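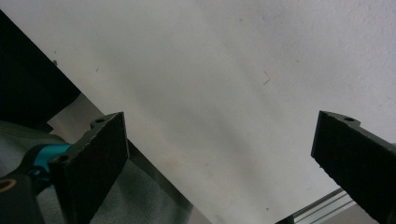

2021-12-08

Hand-held gripper, house rules, second pass. Renu read the November draft and crossed out half of it, mostly fairly. What is left is below, plus what we agreed this morning.

Before a session
Wipe the work surface with a dry lint-free cloth, then look along it from the side with the lamp low. Fibres and specks count as dirt. Renu wants them logged even if they get left, so there is now a column for it in the session sheet. One word is enough: fibre, speck, scratch.
Open the fingers fully, close them fully, open again. If they don't come back to the same gap, stop and tell Szu-yu. Do not bend anything by hand.
Check the finger screws with the short driver. Finger tight and a quarter turn. No thread lock on the fingers, we swap them too often.
Record two seconds with the gripper open and nothing in it. Same at the end. The Losen set has none of these and we lost most of a day working out where episodes began.

During
One person holds, one person resets. The one holding doesn't reach in with the free hand.
If cloth is being used next to the white surface, it stays put for the whole batch. Moving it halfway means a new batch number.
Drops are kept and marked as drops. Szu-yu disagrees for the very short ones. Left open.

After
Session sheet filled in before the gripper goes back on its hook. Batch 139 has no sheet and I can't tell who ran it, so it is out of Tanadance until someone owns up.

Numbers
Tanadance stands at 2728 episodes. 800 of those were recorded before the open-gripper rule and will be tagged "old rules". We don't redo them.

Still to settle
Whether Welto get the raw sheets or only the totals. Renu to ask.
Where the driver lives. It was in the wrong drawer again.
Wording for the drops rule. Szu-yu will write two versions and we try both on the next batch.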